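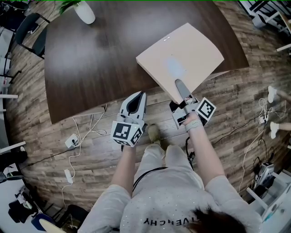

Teaching by hand, without the arm

The usual way to show a robot a task is to drive it through the task. An operator sits at a leader arm or a pair of controllers, the follower arm copies the motion, and the cameras and joint encoders record everything. The data is clean and belongs to exactly one machine. It is also slow to collect, and the robot has to be present, powered and working for every minute of it.

Sirnska, which develops two-armed handling software, now does most of its teaching with hand-held grippers. The operator carries one in each hand and works at an ordinary table. The fingers are the same shape as those on the robot, so a grip that holds in the hand has a fair chance of holding on the arm. Marker cubes on the grippers give the tracking software a known pattern to find, and from that it computes the position and tilt of each tool through the whole recording.

Flat objects get a large share of the schedule. A board lying on a table offers a two-finger gripper very little to hold. One workable method is to get a finger under the near edge and tip the board up while the far edge stays on the table. The second gripper can then close on the raised side. People do this without planning it. Written as a program, it calls for contact angles, a friction estimate and a recovery routine for the slip.

At Sirnska a session lasts 40 minutes, followed by a break. Forearms tire before attention does, and tired operators begin to drag the tool. Those recordings can be used, but the learned policy drags too. New operators discard their first 8 attempts at any task, by rule.

The project in which the company tests its results, Filledano, compares hand-held and remote-controlled teaching on the same set of objects. Remote control keeps two clear advantages. The operator cannot ask for a motion the arm is unable to make, and the recorded forces are the robot's own. A human wrist bends in ways a six-joint arm does not, and a filter has to reject the poses that fall outside its reach. In the tipping task, the filter removes some 5 percent of recordings, most of them for a wrist turned too far under the edge.

Speed is the other problem. People work faster than the arm is allowed to move, so the recordings are stretched in time before training. For lifting and placing this does little harm. For a push that depends on momentum – sliding a board to the table edge, for instance – the slowed version may simply stop short. Filledano still records those tasks by remote control.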